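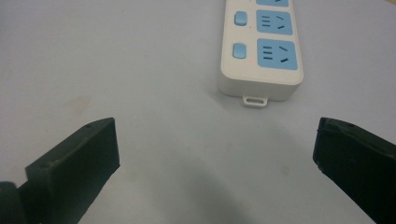
**Why does a household's standby load differ so much between two dwellings with the same floor area?**
Floor area sets the lighting and heating demand, but standby load follows the number of devices left connected and the way they are grouped on shared outlets. Two apartments of equal size can therefore carry very different overnight baselines.

### 3.2 Household sample and metering

The survey covered 500 dwellings in the Stotow district, drawn from the utility's list of residential accounts with a single-phase supply. Accounts with rooftop generation were removed before sampling, as were dwellings with electric storage heaters, whose night charging would mask the quantity of interest. Each remaining dwelling was fitted with a Flokgate meter at the service panel. The meter logs active power once a minute and stores the record locally until collection.

Participants also filled in an outlet inventory. The form, drafted by Noemí Ventura, asked for every device connected at the time of completion, whether it was plugged directly into the wall or into a power strip, and how it was normally turned off. Devices on a switched strip were coded by the habit reported for the strip and not for the device itself. A television turned off by remote, for instance, was coded as disconnected overnight if the strip feeding it was switched off at bedtime.

The baseline for a given night was defined as the lowest mean power over any 24 consecutive minutes between midnight and 5 a.m. A shorter window was tried first and rejected: it tended to fall between two compressor cycles of the refrigerator — in older units these are closely spaced — and gave values that were too low. The dwelling baseline is the median over all valid nights. A night was treated as valid when no more than 6 minutes of data were missing.

Socket layout was recorded in broad classes only: wall outlet, unswitched strip, strip with one master switch, and strip with separate switches. Strips plugged into other strips were assigned the class of the one nearest the wall. Figure 4 shows a strip on a table with its cord attached.

**Figure 4.** Power strip with small square buttons on its top face.

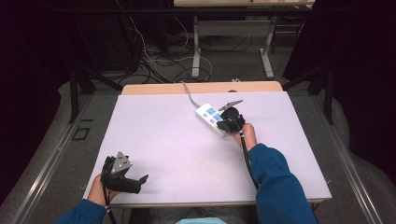

### 3.3 Treatment of incomplete records

Inventories and meter records were matched by account number. Where an inventory listed a device without stating how it was connected, the device was kept in the total count but left out of the strip analysis. The Dai procedure was used to fill short gaps in the power series, and long gaps were left empty.

The metering campaign ran through June, before most cooling equipment in the district comes into use. Dwellings unoccupied for more than half of the period were flagged from the absence of morning peaks and analyzed separately. Their baselines are reported in Section 4.4 — they are useful as a lower bound on what remains connected when no one is home.

Meter clocks were compared with a reference at installation and again at removal. Drift was assumed to be linear between the two readings, and all timestamps were corrected before the nightly windows were computed. All fitting was carried out in Felurus with default tolerances, and the regression uses the logarithm of the dwelling baseline as the dependent variable.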